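# Week 6: The reader who wasn't invited

Handout for the session on censorship and the artist's book. Bring the extract from Hajji's *Letters to Mesley*. If you have lost it, the office has a few spares and a well-practised sigh.

Last week we dealt with works made in public and then banned. This week's works were made for one person and read by several others first. Younes Hajji wrote to his sister in Mesley for the whole of his detention. Of the 741 letters he claimed to have sent, 172 arrived, most with lines inked out by a reader whose initials appear in the margin as **N.R.**

Hajji came to know N.R.'s tastes rather well. Weather was allowed, unless it was bad. Food was allowed, unless it was described accurately. Cousins were permitted up to a point, and the point seems to have been the third cousin.

## Ashraf Saber, *Fair Copy*

Saber borrowed the letters that arrived and retyped them, leaving a space of exactly the right length wherever N.R. had been at work. The pages hung at the Nasr gallery on bulldog clips, at a height that made tall visitors stoop. There were 1,542 gaps. Saber counted them and put the figure on the wall, where most reviewers found it and went no further.

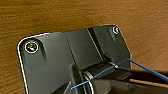 **Why did Saber leave gaps when he could have reproduced the black bars?**

A black bar shows us the censor's hand, and Saber wanted us to meet the silence first. A gap also makes the reader guess, which puts us in N.R.'s chair for a moment. He said in the Zondero interview that the bars "looked too good", and that he had seen them on tote bags.

## Points to argue about

- Saber corrected Hajji's spelling. He calls this courtesy. Hajji's sister called it something shorter.
- The gallery text credits N.R. as a "collaborator". Consider whether you would sign that sentence, and who ought to be asked.
- Letter 3 has no deletions at all. It is also the dullest, being chiefly on the subject of soup. Saber hung it by the door.
- The Skemex edition prints the letters as a paperback, with the gaps closed up to save paper. Read one page of it against the extract and note what has happened to the pauses.

## Terms

**Redaction** – removing or hiding part of a text before it is passed on. Until fairly recently it mostly meant editing, and older critics still use it that way, so check the date of whatever you are quoting.

**Erasure poem** – a new poem made by deleting most of an old text. Some of you will want to call *Fair Copy* one of these. You may, but you'll have to say who the poet is.

## For next week

One page, typed, on a single gap of your choosing. Please don't hand in a blank sheet. It was quite funny in September.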